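Questions we get about repairing, upgrading and buying old desktop computers. Ondesell is a repair counter with a drop-off shelf, and we make money when you say yes to work, so read our answers with that in mind. Last gone over in March.

## My computer is slow. Will more memory fix it?

Maybe. "Add memory" is the advice everyone gives, and it's repeated far more often than it's checked. Before you spend anything, do what you normally do for an hour, then open the system monitor and look at how much memory is in use. If it's nearly full and the drive is busy the whole time, more memory will probably help. If a third of it is sitting idle, the extra stick will sit idle too.

Most of the slow machines that come in have something else wrong with them: an aging hard drive, a dozen programs that start themselves at login, or an antivirus trial that ran out and never left.

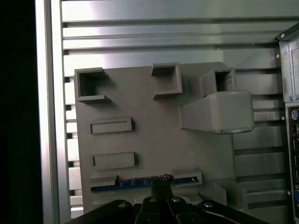

Clear out the startup list first. It costs nothing, and you can undo it. If the machine still starts on a spinning drive, price a solid-state one before you price memory. Colette Gaillard, who runs our front counter, keeps talking people out of memory they came in to buy, and I've stopped telling her it's bad for business.

## Do cleanup and "tune-up" programs do anything?

They delete temporary files, which your operating system already knows how to do. They also report problems in large red numbers. One customer brought in a printout from a program that had found 939 "issues" on a computer she'd owned for a week. We asked what an issue was. The program's help page didn't say.

I haven't seen one of these make a lasting difference. I have seen them remove things people needed.

## How do I know which memory to buy?

Look up the exact model of your computer or motherboard and find the supported type, the maximum per slot and the number of slots. The generations aren't interchangeable, and the notch in the edge is placed differently so the wrong kind won't seat. If you find yourself pushing very hard, stop and read the label again.

Be careful with the compatibility checkers on store websites. They tend to be right about type. They're less reliable about maximums, and they have an odd way of recommending the largest kit in stock.

## Is "gaming" memory worth the extra money?

For email, taxes and video calls, no. You're paying for a higher rated speed that your motherboard may not run at, plus a metal cover. Plain sticks from a maker with a real warranty are fine. The person in your family who says otherwise may be right about their own computer.

## Should I buy in matched pairs?

Usually, yes. Boards that can use two channels do better with two equal sticks in the correct slots, and the manual shows which slots those are. What you gain depends on what you do. People who edit video notice. People who keep a recipe site and a spreadsheet open mostly don't, whatever the box says.

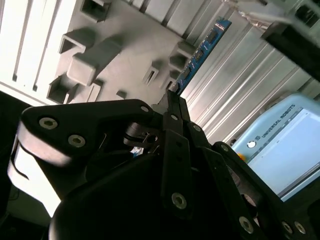

Mixing brands often works. It also gives you the most annoying kind of failure, a crash every few days with no pattern to it. If you mix, run a full memory test overnight before you trust the machine with anything. A quick test that passes doesn't tell you much.

## Can I do it myself?

On most desktops, yes. Shut down, switch off at the back, unplug the cord, and touch bare metal on the case before you reach in. Open the clips, line up the notch, and press straight down until it clicks. If the computer won't start afterward, reseat the memory before you panic. A stick that's almost in is the commonest cause we see.

All-in-ones and thin laptops are another matter. On many of them the memory is soldered down and there's nothing to upgrade. Check before you buy parts.

## Is a refurbished desktop a better deal than fixing mine?

It can be, but the word "refurbished" has no fixed meaning. Some sellers test every port and replace worn parts. Others wipe the drive and the keyboard and call it done. Ask for these in writing:

- what was tested, and how
- which parts were replaced
- the age of the drive and its hours of use
- who pays shipping if it comes back

Sakow grades its machines and publishes what each grade means, so you can at least argue with them. Tallbridge calls everything "like new." We sent Tallbridge the four questions above and got a discount code.
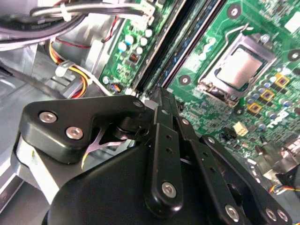 ## At what point should I give up on a repair?

There's an old rule that says don't spend more than half the price of a replacement. I don't think much of it. It ignores your time, your files and whether the replacement will run the one odd program you depend on. Gilles Hamel at our bench asks customers what they'd miss if the computer were gone tomorrow, then prices the job around that.

## Do you charge for a diagnosis?

Yes, $63, taken off the bill if you go ahead with the work. We tried free diagnosis for a while. It pushed us toward finding something to sell, and I didn't like what that did to our advice.

## You quoted me less than Fortin did. What's the catch?

Possibly nothing. Possibly they included a drive and we didn't. Put the two quotes side by side and compare the part numbers, and bring both in if you can't tell. Jummai Nnaji goes through them with people on Friday after 3 p.m., no charge.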